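Minutes – Equipment Planning Meeting, Flisulitz site

Tuesday, 2:00 p.m., small meeting room
Present: packing, maintenance, purchasing, workplace safety
Absent with notice: finance (sent written comments)

**1. Minutes of the last meeting**

Accepted with one correction: under item 4, the delivery time for spare fingers is 6 weeks and not 6 days.

**2. Second arm for the fruit packing table**

Purchasing presented the two offers which we have received. Busaria offers the arm together with its controller, but the gripper must be ordered separately. Inthanon offers a complete set, including the gripper and one day of training at our site. The price of Inthanon is higher, and the training day is only valid if it is used before the end of July.

Packing prefers Inthanon. Maintenance prefers Busaria for the reason that we already have its cables and connectors in stock. The discussion was long and no agreement was reached. It was pointed out that neither offer says who pays for transport if the arm must be returned.

Decision: Purchasing will ask both firms for a written answer about return transport. The choice is moved to the next meeting.

**3. Gripper fingers and small parts**

Finance wrote that 2458 is the full amount remaining for small parts until the end of the budget year, and that it cannot be increased. Maintenance asked for 20 pairs of soft fingers. Packing considers this too many, as the present pairs last longer than was expected in the first plan. After discussion the number was reduced to 6 pairs now, and the remaining pairs will be put in the plan for the next year.

Decision: order 6 pairs. Maintenance to place the order.

**4. Software license (Datus)**

The Datus license for the work cell covers one arm only. If a second arm is bought, a second license is needed, and this cost was missing in both calculations from purchasing. Finance asks that it is added before any comparison is made. Purchasing agreed and regretted the mistake.

**5. Containers for the packing table**

Packing wishes to standardize the containers before the second arm arrives, so that both arms can work with the same settings. There are 23 containers on the present list, in several shapes, and this is difficult to maintain.

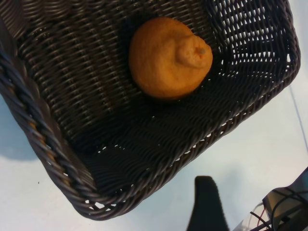
Purchasing asked if the woven baskets can be replaced by plain plastic trays, which are cheaper and easier to order again. Packing answered that the customer for the gift line wants baskets, and the question is therefore only which basket. The dark one with the braided rim was taken as the reference for the discussion. It lets small gaps of the light table show through the weave on one side, and maintenance would like the supplier's opinion on whether such a pattern can disturb the camera. Workplace safety had no objection to either material.

Decision: the gift line stays with baskets. For all other lines, packing will propose one tray size. The question on the weave goes to both suppliers together with the question from item 2.

**6. Other matters**

– The power outlet behind the packing table must be checked before a second controller is connected. Maintenance will do it.
– Workplace safety reminds everybody that the floor marking has to be renewed if the table is moved.

The next meeting is in the same room at the same hour. Purchasing will send the corrected comparison two days before.

Meeting closed at 3:20 p.m.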